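Subject: [tundia-users] Notes from the open day at Stustivia
Date: 2018-05-17

On the question of whether the open day was worth the trip: yes, if you care about hand-held grippers. The demonstrations ran in blocks of 20 minutes at a round table, with one operator working both hands. Each gripper carries a marker cube, so the pose of the tool is tracked throughout. The task set was packing and unpacking small goods, and the operator narrated very little.

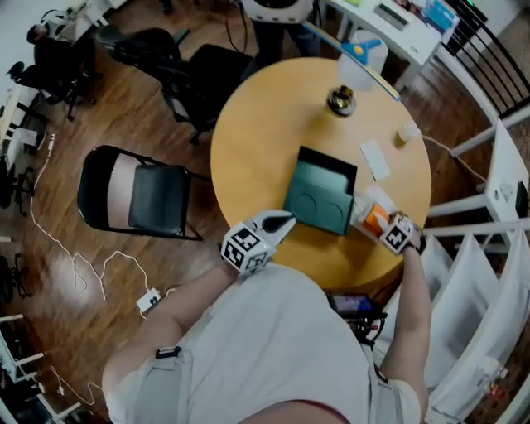
Nuwan Chowdhury

The tools are the Bite model, revision 3. I was told the set recorded so far stands at 174 episodes, all with two hands. Jaw opening is logged alongside pose, and Custeo does the time alignment afterwards. I asked for the residual error after alignment and was promised a figure by post – none so far.

Visitors could walk round the table and put questions between blocks. My own were mostly on calibration. They redo it every morning and after any knock, and it takes 180 seconds per tool. The light packages gave the most to discuss, as grip force is left entirely to the operator's hand and is not recorded. I regard that as the main gap. 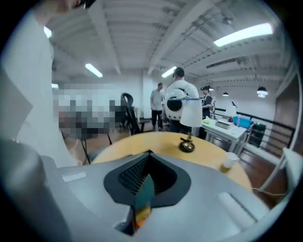 Chowdhury, force was on the list in March and was dropped for weight. A load cell in each finger made the tool tiring to hold over a full block. Jaw opening plus a stiffness table per object gets you part of the way.

On 2018-05 list digest, an earlier message read:
> Has anyone been to see the Bite tools in use? The Tundia
> importer reads the pose files, but I can't tell whether
> left and right share a clock.

They do not. Each tool keeps its own, hence Custeo.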